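Chapter 7
Household Waste and How We Measure It

In this chapter you will learn
what is meant by the word "waste" in surveys and in daily speech
how a household waste diary is kept, and which errors are common in it
why weight and volume give different pictures of the same bin
how long the main groups of household objects stay in use

Key terms: arising, residual waste, diary method, sorting analysis, service life, light fraction

7.1 What is waste?

In Chapter 6 we followed goods from the factory to the shop and from the shop to the home. Now we continue the way to its other end. The question seems easy, but already the first word makes difficulties. A newspaper which was read in the morning is waste for one member of the family and is still wanted by another one. A jar is packaging as long as the jam is in it. When it is washed and filled with buttons, it has become a household object, and it may stay in the cupboard for 24 years.

The law in most countries speaks about the intention of the owner. A thing is waste when its holder discards it, or wants to discard it, or is obliged to do so. For a judge this is useful. For a person who wants to weigh the waste of a town it is less useful, because an intention can not be put on a scale. In surveys we therefore use a practical rule: a thing is counted as waste from the moment when it enters a bin, a sack or a collection point. Everything before this moment is called stock. The amount which enters in a given period is called the arising.

The rule has a weak side which the reader should keep in mind. Things that are kept in the cellar for years without any use are stock by this rule, although their owner would not miss them. We return to this in Section 7.5.

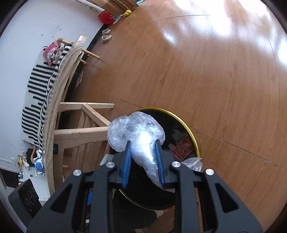

Figure 7.1 A crumpled clear plastic bag above a round trash bin. Thin film belongs to the light fraction.

7.2 Weight and volume

Collection companies pay for the tons that are delivered, so most statistics are given in weight. The family at home notices only volume. The bin is full when nothing more goes in, whatever the scale says. Between these two views there is a large distance, and it is the greatest for film and foam. Such materials are named the light fraction. They take much space, they weigh little, and they are easily pressed together by hand, so that even their volume depends on the mood of the person who throws them away.

Food waste behaves in the opposite way. It contains much water, and it lies at the bottom of the bin, small and heavy. If a town reports that its waste has decreased in weight, the first thing to ask is whether the kitchen waste is now collected separately. Very often this alone explains the change – the bins in the street look as full as before.

A student who compares two reports must check three points. Are both in weight or both in volume? Was the volume measured before or after compaction in the truck? And is garden waste included? In July, when hedges are cut, the last point can change the whole result.

7.3 The diary method

The oldest way to learn what a household throws away is to ask the household to write it down. In the Halavau survey, from which we take most examples in this chapter, 242 households received a small notebook and a kitchen scale. They were asked to note each item before it went to the bin, for a period of 34 days. The period was chosen a little longer than one month, so that the first days could be left out. In the first days people write with too much care and also buy differently than usual.

A page of the diary had four columns: the hour, the thing, the weight in grams, and the reason. The fourth column was filled badly. Many persons wrote only "old" or "empty" there. In the later Plokel survey the column was replaced with a short list of reasons to be marked, and the answers became easier to compare, although something was lost too. The free answers from Halavau contain remarks which no list would have foreseen, for example "my sister has given us a better one."

The usual errors of the diary are well known. Small items are forgotten. Things thrown away outside the home, at work or at the station, are missing. Guests do not write. And some people, when they see on paper how much bread they discard, start to discard less bread. The instrument has then changed what it should measure.

For these reasons a diary is compared, when there is money for it, with a sorting analysis. The content of the bins is collected separately, spread on a table and divided by hand into groups. In Plokel the sorted bins were heavier than the diaries had promised, and the difference was mostly food.

7.4 Service life

Packaging lives for days or weeks. Clothes live for years, furniture for decades. The time between the first use and the bin is called the service life, and it is difficult to observe because the researcher would need to wait together with the object. In practice one asks the owner, and the owner guesses.

Toys are a good group for practice. They are bought for a child of a certain age, so one could expect that their service life ends when this age has passed. The answers show something else. 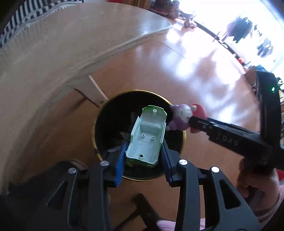

A plastic train set can serve the first child, lie in a box, serve the second child, go to cousins and come back. Each household reports only its own part, and so the service life in the survey is shorter than the real one. Sets with many pieces make one more problem. When a single carriage is lost or broken, the set is incomplete but still in use, and it is not clear on which day its life should be ended. The Bonsu tables count a set as alive while at least half of its pieces are there. The Sornow tables count every piece for itself, which gives a list of more than 600 entries for toys only.

Neither solution is wrong. It is necessary only to say which one was taken, and to not mix them in one graph.

Before you read further

Choose one drawer in your home and make a list of what is inside. Write next to each thing the year when it was last used, as well as you remember. Keep the list, you will need it for the calculation in Section 7.5.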